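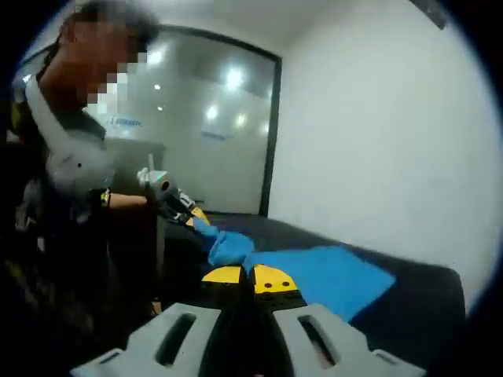 Wringing, drying and retiring your cloths

Most kitchens own too many cloths and like none of them. Mine had 26 at the last turning-out of the drawer, of which 11 were fit to touch a plate. The rest had gone grey, gone stiff or gone over to the enemy, meaning they smelled like a pond in March.

Smell first

A sour cloth has been left in a heap. Rinse it in hot water, wring it and hang it up by one edge. If it still smells the next morning, boil it in an old pan for 17 minutes with a spoonful of washing soda. Bogdan Szewczyk swears 15 will do, but I have stood downwind of his tea towels.

Don't boil microfibre. It goes bald. 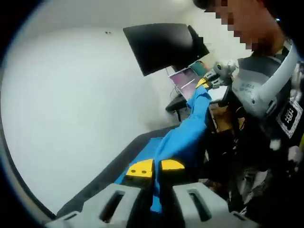
Fabric softener is the ruin of a good drying cloth. It leaves a coating on the fibres, and after that you are just moving the water about on the glass. Leave it out altogether and put half a cup of white vinegar in the rinse drawer. For wringing by hand, take hold at both ends and twist, so that the cloth makes one long band like the blue one here, and keep going until your wrists object. Squeezing it into a ball leaves the middle sodden. Shake it out before it goes on the rail.

Colours

Pick one for the floor and never let it near the worktop. Aniela Sowa sews a red thread into the corner of her floor cloths, having once dried a salad with the wrong one. She told us after pudding.

When to give up

Holes are fine. Slime isn't. Old cotton ones can be cut up for shoe polish or for wiping the bicycle chain, and then they go in the bin, whatever your mother did with hers.

Next: limescale, and the kettle I no longer discuss.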